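Grornska project, folding and sorting group
Minutes of the August meeting

Present: Úna Hanrahan (chair), Nga Đặng, Cúc Ngô, Diễm Khương
Apologies: none
Minutes taken by: Nhi La
Start: 10:15

1. Minutes of the last meeting
Accepted with one correction. Under item 3 the word "success" should be "completed placement". Úna asked that we keep to the second term in all our papers.

2. Two-arm clothing task
Cúc presented the state of the task. The model named Tiêu is trained on 1,046 demonstrations, of which 203 have clothes hanging in the work area as well as lying on the floor. The question is whether the model learns to leave the hanging garment alone, or whether it needs a separate signal for this. The setup is the one agreed in item 5 of the last minutes, with the compartment tray at the left and the clothes at the right.

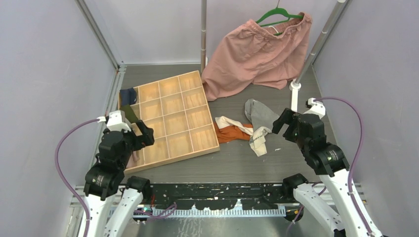
Figure 1. Both arms at the tray and the clothes, pink trousers on the hanger behind.

Nga asked if the hanging trousers are too close to the pile. Their legs reach the floor behind the tray, and she thinks the model may read them as part of the heap. Cúc answered that this is wanted, but agreed that the distance should be written down for each trial – at present it is set by eye.

Diễm reported on the comparison with the older method, which plans each arm alone. She has run 40 trials with each method. The older method often stops when both arms want the same piece. Tiêu stops less, but it is slower when the cloth is small. She does not want to give a percentage until the scoring question (item 3) is settled.

3. Scoring
Long discussion. We have two ways to count a placement: the item is fully inside its compartment, or the item is in the compartment but may lean over the rim. Úna prefers the first. Diễm said that with the first rule nearly all the thick items fail, also those which a person would accept. Nga showed a case where this matters. 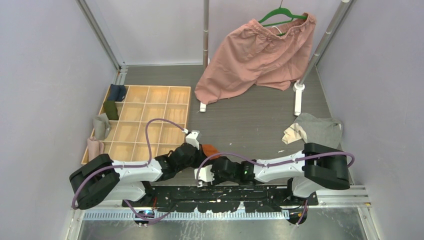

Page last changed: August, 16:40, by Nhi La

In this case there are four items in the left column, one in each compartment. The grey one stands higher than the outer edge and the pink roll leans over the rim. With the strict rule both would be refused. The orange cloth is still between the grippers, so it is not scored in either way.

Decision: both scores will be reported, strict and loose, in two columns. Cúc will score the Usgate set again with both rules.

Nga also asked how to treat a grip where the two grippers come very close together. Until now the person who scores decides whether it is a handover. Agreed that we need a written rule. Úna will write a draft.

4. Paper for the Singate workshop
The limit is 6 pages. Diễm has the method part ready, Nhi has the introduction in a first form. The results part waits for item 3. Úna reminded us that the strict score must come first in the table.

5. Actions
Cúc – score the Usgate set again, both rules
Úna – draft of the handover rule
Nga – form for noting the distance of the hanger
Diễm – comparison table, without percentages for now
Nhi – send the introduction to everyone

6. Other matters
Diễm asked for the colour names in the labels to be made the same. We have "rust", "orange" and "brick" for one cloth. Agreed on "orange".

Meeting closed at 11:35.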